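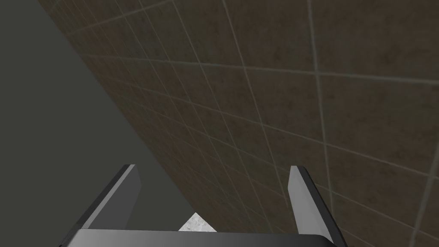 Trirken house pack: my gallery

Posted 2022-04-05

Okay, so a few people asked for pictures after I mentioned I was trying out the Trirken house pack, and I finally got around to putting some up. Short version for anyone who hasn't heard me go on about it: it's a paid add-on for the Plutomlow simulator that gives you a set of furnished rooms plus a two-armed robot to drive around in them. I bought my own license back in February (the single-seat one, 100 euros, no discount, sigh) and I've been poking at it most evenings ever since.

I'm not a lab. I have one desktop with a graphics card that was nice when I bought it, and I want to test grasping code without wrecking real hardware. My last real gripper went back to Wongsuwan for repair twice in one year and I'd like to keep the next one in good shape!

A bit on the wrist view first, which is the one I use most. The gripper model is simple, smooth gray and black shapes with no fussy screws or cables, and I was a little let down by that when I first loaded it up. I've come around. My detector doesn't care, and the wrist camera runs at a decent speed even when I leave the textures on full. You do get some pretty steep angles on the walls once the arm starts to turn, and long rows of tile squeezed down into thin little slivers. My edge finder hated those. I spent a whole weekend on grout lines, people. Kwok-wai Wei wrote a small filter for it and posted it on the user forum, so go grab that before you do anything else.

The head view is where the pack earns its price, I think. You get the arms, the top of the torso and a good chunk of the room all at once, so you can plan a reach and see what you're about to bump into.

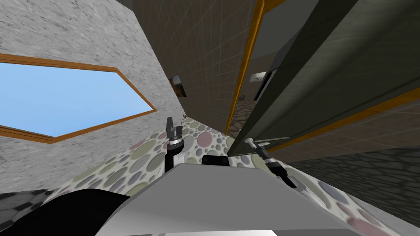

Doors are my favorite thing to practice on. Getting a two-armed robot past a big swinging panel without clipping an elbow is hard, and I've set up 300 runs of just that, with the start position nudged a little each time. I'm through the first 100 and my planner still tucks the right arm in too late. That one's on me and my code, the pack is fine.

The floors are kind of wild – polka dots in soft pink and green and blue, then stone paving a step later. Inès Masson told me she swaps hers for plain gray because the dots drive her nuts. I leave mine alone. If my code can find a dropped object on a busy floor, it'll manage on my boring kitchen one.

Stuff I'd change: the manual is 11 pages and most of that is install help, so you end up learning the camera settings by trial and error. Loading a new room takes long enough to go make coffee. And the lighting comes out a bit flat and dim for my taste in the wrist view, so I'd love a simple slider for it.

Would I buy it again? Yep. I also tried the Calteo rooms on a free trial and they looked prettier, but everything in them was glued down, doors included, and that's no use to me.

I'll add more pictures when I get the kitchen set going. If you want my config files, leave a comment with which version you're on (mine won't load on the older one, I checked) and I'll send them over.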